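Search this diary
entries tags archive

Diary – January, 6:40 a.m.
2 comments · 4 shares

Woke up before the alarm and couldn't wait to get in, which hasn't happened to me since my first month at Nendamano. It's the arm. We've had it running at the break room counter for long enough now that people have stopped lowering their voices near it, and I keep thinking of things I want to write down before they start to feel normal.

So, the job. The counter at Nendamano has always been somebody's extra work. You finish a morning on the phones, you go in for a cup of tea, and you end up putting back the tray, shutting the drawer, hunting for the snacks and wiping around the toaster. It was never in anyone's contract. For years it was in mine anyway, because my desk is nearest the door (desk 202, if you know the building, with the radiator that clanks). I must have given that counter half an hour a day and I never once put it on a time sheet!

Now the arm is learning it. Drawers, trays, small things picked up and set down. It's slow. I love how slow it is. You can watch it think about where a thing is – I know it isn't thinking, Jirnitz from maintenance has corrected me on this twice – and then it goes down over the tray very carefully, like someone lifting a sleeping kitten.

And I have a new line on my job sheet: setting up the counter. I decide what goes where before a run, and I get to make it messy in the way a real break room is messy. Tea packets in the caddy, chips in the drawer, the spoon left in the pot. I'm good at this! Who would have guessed that years of other people's clutter would be a qualification?

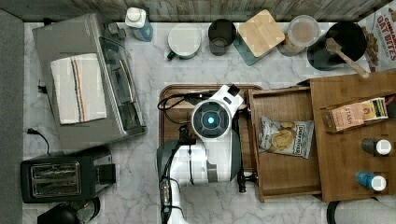
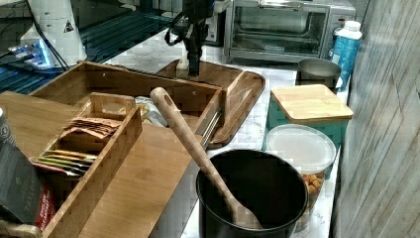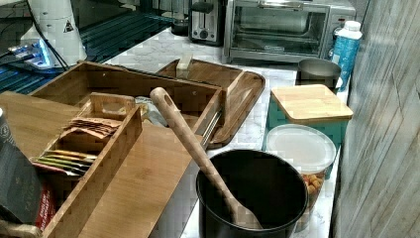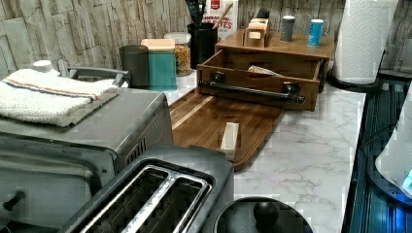

Eimear Corrigan

The drawer is my favorite thing to set up. Chips went in it for one of the runs, the Deep River kettle-cooked ones, and I had to sit on my hands because it was nearly lunch. The little block of wood was my suggestion too. It's pale against the brown, so I can find it myself from across the room without my glasses.

Some worries, so I don't only write the sunny part. Fung asked at the staff meeting what happens to the two people who come in evenings to do the kitchens, and it was the right question. The answer was that they keep their hours and move over to the stock room at Narkadard, where they've been short since the fall. One of them is pleased, as it's a closer bus. The other told me she liked the kitchens, she liked having the radio on and the place to herself, and a stock room is full of people. I didn't have anything useful to say back. I want to bring it up again, maybe ask whether she could learn the setup work with me. There's enough of it for two.

Also the break room itself is different. We used to stand at the counter and gossip with our backs against the cupboards, and during a run you can't lean there. So the gossip has drifted to the stairs. I've talked to more people from the floor above in these few weeks than in all my time here – I had no idea that the woman with the green coat grew up two streets from me.

The building went up in 1903 and Jirnitz says the wiring has opinions about everything we plug in, so he wants the outlets looked over before we try a full day. Fine by me. I've got a list going of arrangements I'd like to try: everything bunched at the back, then the tea packets all out of order, then the lids swapped around.

Must leave in ten minutes and I haven't packed lunch. Need to buy more tea on the way home, and ask about the evening hours before the meeting gets crowded.

2 comments
Older entry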